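Notebook – Birkaldale, May, Saturday morning

Equipment money for next round. Writing this down before the meeting so I can't be talked out of it over coffee.

The Plasesico quote came back. 1,087 per hand-held gripper, pads included, shipping not. They want us to take 5. I asked what happens to the price if we take 2 and got a long reply about warranty tiers that did not contain a price. Asked again. Will paste the answer in when it arrives, if it arrives.

My trouble with the 5 is simple. We have never had enough people free at the same time to keep that many grippers busy. The plan says "parallel collection in multiple homes," and I remember the same words in last year's plan. Two sets went out, one came back with a bent linkage, and the other sat in its case through most of the winter. Buying more hardware does not fix a schedule.

Then there is the matter of pads. The sales sheet calls them long-life. Ours glaze over with lint after enough laundry work and then they slide on anything smooth. Cleaning helps, up to a point. Plasesico lists replacement pads as a consumable but leaves the price off the sheet, which I take as a bad sign. Before anyone signs I want a per-pair price in writing and a count of how many pairs we went through on the clothing tasks.

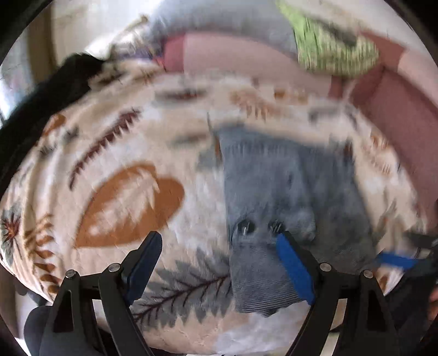
Clothing is also where I doubt the argument for the arm. The proposal says that with enough demonstrations of soft items, the Were arm will tidy a bedroom unattended by the end of the project. Maybe. A person squeezing a handle makes a lot of small corrections without noticing, and I have yet to see those come through on the arm side. On the bench it does well with towels laid flat on a bare table. A patterned blanket with things dropped on it anyhow is a different job, and I would like to see it done before we pay for the second arm. Seen in our room, on our bedding – the Were video does not count.

Plinach is the cheaper option. Lighter, plainer, fewer parts to lose. I borrowed one for an afternoon. Jaw travel felt short to me and the handle made my wrist ache, but it picked up most of what I tried. Notes from that day are a few pages back, messy. Missing from them: anything thick (sweaters, a bath mat). Should redo this properly with the same items in both grippers and someone other than me holding them, as I already have an opinion.

Storage, while I am at it. We are at 80 percent on the shared drive and the budget has no line for disks. Every version of this plan forgets disks. Put it ahead of the second arm.

What I will ask for:
2 grippers from Plasesico, with spare pads, price fixed for a year.
One Plinach to keep, for the wrist test and as a backup.
Disks.
No second arm until the first one has done the blanket job with one of us watching.

Open: who pays return shipping on a damaged unit. Plasesico says the customer, the old contract says them. Find the old contract. It was in the blue binder and the blue binder is not on the shelf.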